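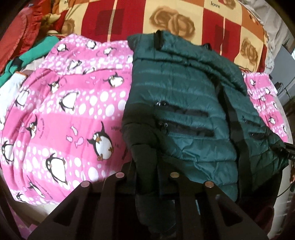 A quilted jacket on the bed, with the Sundex hand gripper in front of it.

Sundex gripper kit: our impressions after the first loan

The Sundex hand gripper is now on the price list of the Vernell lending shelf in Skimville, and several readers have asked if it is worth the money. It is a tool you hold yourself. You do a household job with it, such as folding clothes, and the recording is later used to teach a robot arm the same job.

We borrowed the kit in October and used it mostly for laundry. The kit comes in a hard case with 2 grippers, a charger and a printed guide of 44 pages. The guide is clear, but the chapter on calibration should come first and it comes almost last. We lost one evening by this.

Thick clothes are a good test. A puffer jacket slides on itself, and the jaws must take enough fabric to turn a sleeve but not so much that the whole jacket moves. We found it easier to take hold at a seam. Zip pulls are difficult and we would not start with them. Pyjamas and thin blankets are more pleasant, although a light fabric can stay between the jaws when you open them.

The handle is comfortable for a small hand and a little short for a large one. After long work the wrist becomes tired – please make pauses.

Nwankwo, who make the software, offer support by e-mail. We wrote to them with two questions and received both answers after three days. The answers were polite and useful.

The kit can be borrowed for two weeks at a time. Requests for the next round should reach the Vernell desk by December 31, 2023. Please say in your message if you need one gripper or the pair, and bring the case back with the charger inside.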